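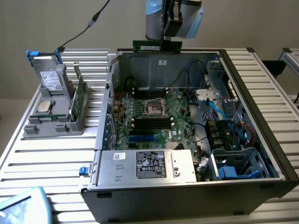
Section 4: Setting Up the Memory Demo for Visitors

Okay, you've got the cell powered up (Section 2) and you've met the two arms (Section 3), so now we get to the part people drive out to Pliltcombe for. I've run this one at every open day we've had, and I wrote these steps the way I'd tell them to you if I were standing next to you with a coffee. Read the whole section once before you touch anything!

4.1 Before the doors open

Give yourself 70 minutes. You can do it in less, but then you'll be sweaty when the first group walks in, and I speak from experience.

1. Unplug the demo computer's power cord and put it in the drawer. The computer never gets powered during this demo.

2. Clip your wrist strap to the grounding point on the bench leg. Anybody else who is going to handle parts needs one too, and that includes Azucena, who will tell you she's fine without it.

3. Take the side panel off the tower and lay the tower down with the open side up. Push it against the two stops until you feel it seat.

4. Open the cell file called Grornside, pick "Visitor" from the list, and wait for the green light. (The name is a leftover from the town where we first showed it. Please don't rename it, other files point to it.)

5. Leave the speed at 64 percent. Faster looks great on video, but in the room it makes people step back and then they can't see a thing.

Caution: Once the green light is on, hands stay outside the yellow line. If you need to straighten something, press Pause, wait for both arms to stop, then reach in.

4.2 Loading the parts tray 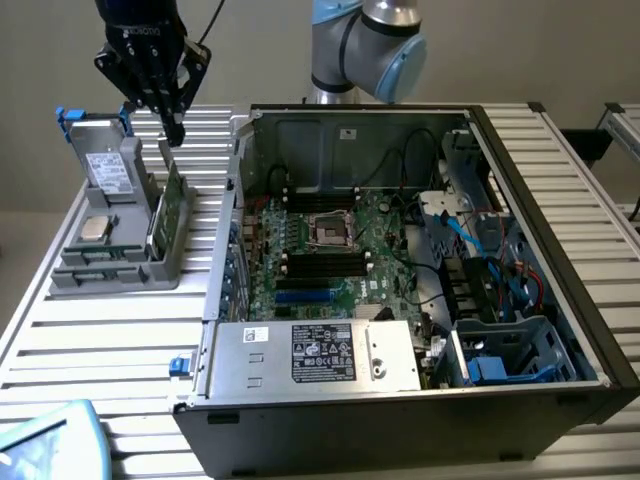
The tray is where most of my bad mornings have started, so take it slow. Each part has its own pocket, and the program trusts you completely about what's in them. The hard drive goes upper left in its caddy with the blue tabs at the top, the processor sits in the pocket under it, and the thin green board lies in the slot below that. The memory module stands up on its own along the right edge, where the black hand can get its fingertips down to it. Press it in till it stands straight. If it leans, the hand will close on it crooked and you'll get error 743, "grip not square."

6. Hold the memory by its ends and keep your fingers off the gold contacts.

7. Wiggle the tray gently. If it slides, tighten the thumbscrew underneath.

8. Press "Check Tray" and read the screen before you press OK. I know, I know. Read it anyway.

Note: We have a second tray from Zepeda that looks nearly the same, but the pockets are a hair wider. Keep it for the tabletop talk and don't load it in the cell.

4.3 The dry run

Do one slow run with no audience. I like to have the wrist view up on the big monitor while I do it, so I can check that it's sharp and that the sound from the last slide show isn't still playing over it.

9. Press "Step" and let the arm do one move at a time. Keep your thumb on Pause the whole way.

10. When the screen says "Above slot," stop and look at the monitor. 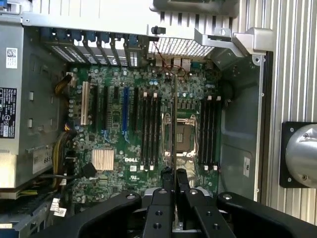 11. Compare the edge of the module with the line of the slot. They should run the same way. If they look twisted, press "Nudge" left or right until they match, one tap at a time.

12. Save the nudge. If you forget, the next run goes back to the old setting and you get to do step 11 again with people watching.

If you've tapped Nudge more than 3 times, something else is off. Nine times out of ten the tower isn't tight against its stops. Go back to step 3.

4.4 Running it for a group

Oluf Østergaard wrote the original talk for the Flerninham visit in October and it's still in the binder. It's good! It's also long, so here's the order I use now.

13. Get everybody behind the yellow line first, kids at the front.

14. Tell them what's about to happen in one sentence: the robot is going to pick up a piece of memory and carry it to the computer.

15. Press "Run" and stop talking. Really, let them watch.

16. When the arm gets to its hold point near the back edge of the case, it pauses by itself until you press "Continue." Take your questions then.
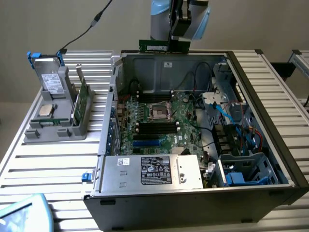 The hold point has no time limit, so let the questions go as long as they're good ones. Somebody always asks what happens if it drops the memory. I say the cell stops and we load another one, and then I show them the box of spares under the bench.

17. Press "Continue" to finish the run, then "Home" to park both arms.

18. Press Pause before you reload the tray for the next group, even if the arms are already parked.

Caution: Don't let a visitor press "Continue" until you've looked inside the line yourself. They love pressing it, so do let them, just look first.

If the run stops partway and the light goes red, write down the error number and turn to Section 7. Error 743 you already know: straighten the module, press Reset, and start again from step 8.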